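산업자동화 실무 게시판 > 표준·작업지침
제목: 폐PC 해체 셀 작업지침 개정안(2판)에 대한 의견 요청

작성자: Gando
Gando 해체 자동화 셀의 작업지침 개정안을 공유드리며 의견을 요청합니다. 적용 범위는 데스크톱 PC 본체의 덮개 제거 이후 공정, 즉 드라이브 트레이, 메모리, CPU, 전원장치의 분리입니다. 덮개 제거와 잔류전하 확인은 사람이 수행하며 본 지침의 범위에 포함하지 않습니다.

개정안의 주요 조항은 다음과 같습니다.
3.1 본체는 내부가 위를 향하도록 눕혀 작업대에 놓는다.
3.2 분리한 브래킷 및 패널류는 본체 외부에 두되, 로봇의 이동 경로와 겹치지 않게 한다.
3.4 래치 조작 시 그리퍼 접근 속도는 초당 86 mm를 넘지 않는다.
3.5 케이스 상단으로부터 350 mm 이내의 공간을 저속 구역으로 지정한다.
3.7 전원장치 케이블 다발이 그리퍼 진입 경로를 가로지르는 경우, 진입 전에 정리한다.
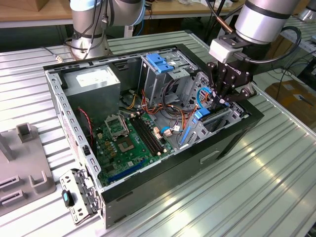 Inuleck
3.7항의 문구에 이의가 있습니다. "정리한다"의 주체와 완료 기준이 명시되어 있지 않습니다. 작업자가 정리한다면 협동작업 공간에 손이 들어가는 것이므로 정지 상태 확인 절차가 선행되어야 하고, 로봇이 정리한다면 별도의 파지력 한계를 두어야 합니다. 현 문구로는 심사에서 지적될 가능성이 높다고 판단합니다.

작성자: Gando
의견에 감사드립니다. 원안은 작업자 수행을 전제로 작성하였습니다. 다음과 같이 수정하고자 합니다.
"3.7 케이블이 그리퍼 진입 경로를 가로지르는 경우, 작업자는 셀 내 모든 로봇의 정지를 확인한 후 케이블을 경로 밖으로 옮기고, 재기동 전에 작업 공간에서 퇴거한다."

작성자: Schwerdtfeger
수정 문구 중 "모든 로봇"이라는 표현에는 동의하기 어렵습니다. 한 작업대에 로봇을 여러 대 설치한 셀에서 매번 전체를 정지시키면 처리량 손실이 큽니다. 당사는 손이 도달할 수 있는 범위의 로봇만 정지시키고, 나머지는 안전 제어기에서 영역을 제한하는 방식으로 운영합니다. 위험성 평가로 입증할 수 있다면 허용되어야 할 방식입니다.

작성자: Inuleck
영역 제한 방식 자체를 부정하지는 않습니다. 다만 본체 하나를 두고 인접한 로봇의 도달 범위가 서로 겹치는 배치에서는 "도달할 수 있는 범위"의 경계를 설정하기가 쉽지 않습니다. 기본값은 전체 정지로 하고, 예외는 평가서를 첨부한 경우로 한정할 것을 제안합니다.

작성자: Puder
래치 조작에 대해 별도로 의견 드립니다. 3.4항은 속도만 규정하고 힘에 대한 규정이 없습니다. 플라스틱 래치는 노후 정도에 따라 파손 하중의 편차가 크며, 파편이 메인보드 위로 떨어지면 이후 공정에서 회수품 등급이 낮아집니다. 당사에서는 본체 1000대를 처리한 시점에 파손 기록을 검토하여 래치 형식별로 파지력 상한을 나누었습니다. 일률적인 수치를 본문에 두기보다 부속서에 형식별 표를 두는 편이 적절하다고 봅니다.

작성자: Schwerdtfeger
부속서 방식에 찬성합니다. 다만 표에 없는 형식이 투입되었을 때의 처리도 규정해야 합니다. 당사 기준으로는 자동 조작을 금지하고 수작업으로 전환합니다.

작성자: Puder
수작업 전환은 과도합니다. 가장 낮은 상한값으로 1회 시도하고, 풀리지 않으면 전환하는 것으로 충분합니다. 재시도를 금지한다는 문구만 명확히 하면 됩니다.

작성자: Schwerdtfeger
미확인 형식은 해제 방향도 알 수 없으므로 힘의 상한만으로는 불충분합니다. 이 점은 기존 의견을 유지합니다.

작성자: Gando
논의된 사항을 아래와 같이 반영하겠습니다.
3.4항: 속도 규정 유지, 파지력은 부속서 B(래치 형식별)로 분리.
3.7항: 전체 정지를 기본으로 하고, 위험성 평가서를 첨부한 경우 영역 제한을 허용.
미등록 래치 형식의 처리는 합의에 이르지 않아 두 가지 안을 병기합니다. 부속서 B의 서식 초안은 12월 중 본 게시판에 등록할 예정이며, 형식별 파손 기록을 보유한 회원사는 초안 등록 전까지 자료를 제출하여 주시기 바랍니다.

작성자: Inuleck
3.2항도 함께 검토를 요청드립니다. 외부에 둔 브래킷의 위치를 작업대에 표시할 것인지, 별도 용기에 담을 것인지 정해져 있지 않습니다. 당사는 용기 사용을 권고합니다.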